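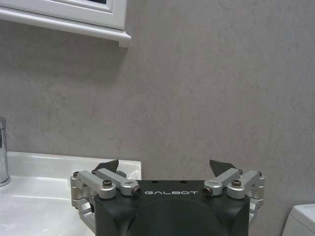
How to sort out open bathroom shelves in a small flat

Last updated: June

I love a small bathroom shelf. I really do! When I moved into my flat in Gritdale the bathroom came with open shelves beside the mirror and no cupboard at all, and for months everything I owned for washing, shaving and sneezing lived on them in a heap. Then one Saturday I took the whole lot down, cleaned it properly and put it back in a way that made sense, and I was so pleased with it that I kept wandering in to have another look.

The job takes a morning if you include the cleaning, and most of that is waiting for things to dry. You don't need to buy much. If you rent, there's no drilling anywhere in this guide.

What you'll need

A washing-up bowl of warm water with a small squirt of washing-up liquid
Two cloths, one for washing and one for drying
An old toothbrush
White vinegar, if your water is hard
A towel to spread on the floor or the bed
A tape measure
A bag for rubbish and a box for things that belong somewhere else

Step 1: Take everything down

And I mean everything, including the hair grips and the single plaster. Spread the towel out in another room and put it all on there. Doing it in another room makes a big difference, as you see the stuff fresh and stop thinking of it as part of the wall.

Stand tall bottles up and lay tubes flat so nothing leaks on the towel. If a bottle has left a sticky ring underneath, wipe its bottom now while you think of it.

Step 2: Be brave with the bin bag

Look for the little open-jar symbol on creams and lotions. It has a number with an M after it, for how many months the stuff keeps once opened. If you can't remember opening it, you have your answer. Medicines should go back to a chemist and not down the sink.

My own weak spot is hotel shampoo. I'd been saving it for holidays and then, on holiday, using the hotel's. Out it went (well, I used it up on hand-washing jumpers, and it does that very nicely).

Step 3: Wash the shelves

Start at the top so the drips land on something you haven't cleaned yet. Wipe along the back edge first, then the corners with the toothbrush, then the flat part. White shelves show toothpaste marks less than you'd expect, so run a finger along them and feel for the crusty bits.

For limescale, soak a bit of kitchen roll in vinegar, lay it over the patch and leave it for 45 minutes. Check what the shelf is made of first: vinegar is fine on glass and glazed tile but it will spoil marble and other natural stone. Never mix it with bleach. Keep it off the silver backing at the edges of a mirror too, where it can creep in and leave black spots.

I've also used the Gandix cream cleaner, which smells of pears and is lovely on old soap scum. Rinse it twice.

Dry everything with the second cloth and leave the shelves bare while you have a cup of tea.

Step 4: Measure the gaps

Measure the height between each pair of shelves, and the depth from front to back. Write both down and keep the note on your phone. Mine has a tall gap of 113 mm, and knowing that has saved me from no end of bottles that would have had to lie on their sides.

Leave yourself 5 mm of clearance above the tallest thing on each shelf. Any tighter and you'll be tipping it forward every morning and knocking its neighbours over.

Step 5: Give each shelf one job

I go by how often I reach for things. The handiest shelf, wherever that falls for your height, gets the daily items: toothpaste, toothbrushes, face wash. The next handiest gets things you use a few times a week. Anything else goes high up, or out of the bathroom altogether.

Toothpaste does very well standing up on its cap if the cap is wide and flat, and it takes up hardly any room that way. A small cup on the bottom shelf is good for whatever tends to roll, and you can lift the whole thing out to wipe beneath it.

Leave a gap on purpose! A shelf with some space on it is so much easier to wipe, and you'll have somewhere to put your glasses.

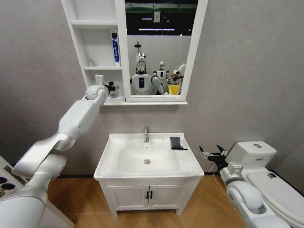
Step 6: Put like with like, then stop

Group things loosely: teeth together, hair together, skin together. You can go further with trays and labels, and I did try that with a set of little trays from Ferreira, the hardware shop near the station. They were beautiful. They also collected water, so they've moved to my desk where they hold paper clips and stamps, and I'm still very fond of them.

Put the tall things at the sides and the short things in the middle. Turn pump bottles so the spouts face inwards.

Step 7: Sort out the spares

Spare toothpaste, soap and loo roll don't need to be on show. I keep mine in a lidded box on top of the wardrobe, and I check it before I go shopping. If you like buying big refill bottles, decant into something small for the shelf. A 2000 ml bottle of hand wash is a bargain until it falls into the basin.

In a studio flat, where cooking and washing happen close together, try to keep cleaning sprays well away from food and put them in a cupboard of their own if you have one.

Step 8: Keep it going

A quick wipe once a week is plenty. I do it while the bath runs. Lift things a few at a time, wipe, put them back. Every few months do the jar symbols again.

If the shelves keep getting musty, look at the airing before you blame the cleaning. Open the window after a shower, or leave the door ajar with the fan on, and hang wet flannels somewhere else.

Comments

The vinegar on kitchen roll worked a treat on the glass shelf, but my top one is marble so thank you for the warning! Had the bottle in my hand.

Does the Gandix one scratch acrylic? Mine says non-scratch on the front but I'm nervous.

Reply from the author: I've only used it on glazed and painted surfaces, so I'd try a hidden corner first with a very soft cloth.

We have the same sort of shelves in our place in Sudamau and the sea air gets into everything. I'd add: take the metal cans off, they leave rust rings. Shaving foam is the worst.

Measured my gaps and then bought a mouthwash that's too tall anyway. It lives on the windowsill now.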